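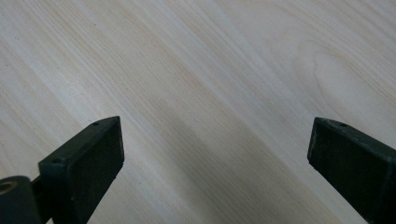 An Open House at the County Building

I finally went to one of those open houses the county keeps putting on, and I had a much better time than I expected to! The flyer said "Meet Your Commissioners and See Where Decisions Get Made," which sounded like a great way to lose an evening, but my neighbor was going and she offered to drive, so off we went on 18th June with a bag of pretzels between us.

First surprise: the line. There were people out past the flagpole when we pulled in. A lot of them had come over the Senov Road bridge, which has been down to one lane since October, and I think most of them had shown up to say something about that. You could hear it the whole length of the sidewalk. Bridge, bridge, bridge, and one man who was very upset about leaf pickup.

Inside they split us into groups for the tour. Ours was led by a clerk named Žofie Ondrejka, and she was terrific, fast-talking and funny and clearly fond of the place. She took us through the records room (chilly, smells like an old library), the little office where you file to run for something, and then the elections area, where they had a voting machine set up so we could try it. We voted on pie. Peach won by a mile, and I will be asking for a recount.

I learned that filing for a seat on the drainage board takes 30 signatures. That's it! I know more people than that just from the dog park. Žofie said the seat has gone unopposed the last 4 times, and then she looked at our whole group for a second longer than she needed to.

After that came the part everyone was waiting for, the question session in the meeting chamber. Commissioner Victor Mbwambo sat down front with no notes and a paper cup of coffee, and he took questions for what was supposed to be half an hour and ran well over. He got the bridge right away. A woman who runs a bakery on the far side said her morning customers have quit coming because the detour adds 14 minutes each way, and she wanted a date. He didn't have one. He said the repair bid from Sevano had come in higher than the county budgeted, and the board would have to either find the money or bid it out again.

That did not go over well. There was some groaning, and somebody behind me said "find it, then" loud enough to get a round of applause. I'll give him credit, he stayed put and kept answering, and he read the vote date for the bid off his phone twice so people could write it down. I still thought he was slippery on why it took so long to inspect the thing in the first place. My neighbor disagrees and we argued about it all the way home.

The leaf man got his turn too. He'd brought a folder.

We finished up in the lobby with lemonade and about 10 kinds of cookies, and I got to chatting with a couple from the Yordanov neighborhood who go to every single board meeting and bring their own seat cushions. Do that if you go, by the way. Those chamber benches are brutal. Park in the back lot off Jumance Street, too, the front one was full before the doors opened.

The bridge vote is at the next regular meeting, public comment comes first, and you have to put your name on the sheet by the door before they start. I've already told my neighbor I'm bringing the pretzels.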